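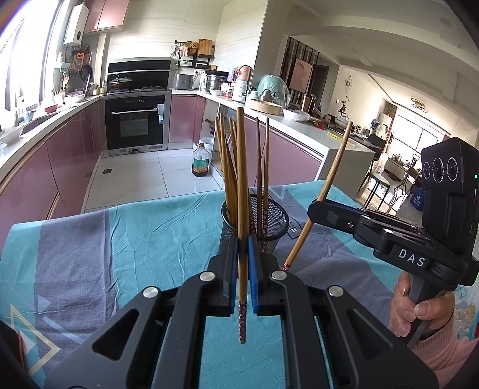

Chopstick sorting, two hand-held grippers, kitchen table station.

Juver Forum > Teaching by Demonstration > Task Design

Thread: Grip orientation in the chopstick task

amagsi_moderator
Posted 13/09/2019
Members are invited to comment on the draft instruction for the chopstick task before it is issued to demonstrators. The draft states that each chopstick is to be held close to vertical, plain end up, before it is placed. It does not state how the second hand should present its chopstick. Please confine replies to this point where possible.
Areeba Magsi, Task Design

drosden_lab
We would ask that the second hand be left free. In the attached picture the near gripper has its chopstick almost upright while the other gripper holds one at a slant, and we regard that variation as useful. Our July set contained 420 demonstrations with a fixed angle for both hands. The resulting policy performed poorly whenever a chopstick was picked up at any other angle.

k_vrabec
I must disagree with the previous member. Variation is useful at the pickup stage. At the placing stage it teaches hesitation. We reviewed 109 episodes recorded without an angle rule, and the demonstrators corrected their wrist repeatedly over the holder. The policy learned the corrections along with the task.

drosden_lab
Were those 109 episodes recorded by remote control or with hand-held grippers? The distinction matters. Our remote operators also make many small corrections, owing to delay in the link. We see far fewer of them when a person holds the tool directly.

k_vrabec
Remote control, with 2 operators. I accept that the comparison is not exact. I would still request a rule for the final approach.

jotirness_ops
May I raise the matter of the holder? Wire mesh is difficult for our depth estimates, and a patterned cloth beneath it does not help. We would prefer a solid cup on a plain surface for the first round.

amagsi_moderator
The holder and the cloth will remain. The task is intended for ordinary homes, and the change proposed by jotirness_ops would require a separate task number. A request may be filed under New Tasks.

jotirness_ops
Understood. I will file it, although I maintain that the first round should be the easier one.

drosden_lab
Would members accept the following wording: "The second hand may present the chopstick at any angle. Either hand shall bring it close to vertical before it passes the rim"?

k_vrabec
Acceptable, provided that demonstrators practice 5 times before recording begins.

amagsi_moderator
The wording has been entered in the draft. The practice requirement is referred to the training section, and comments on it should be posted there.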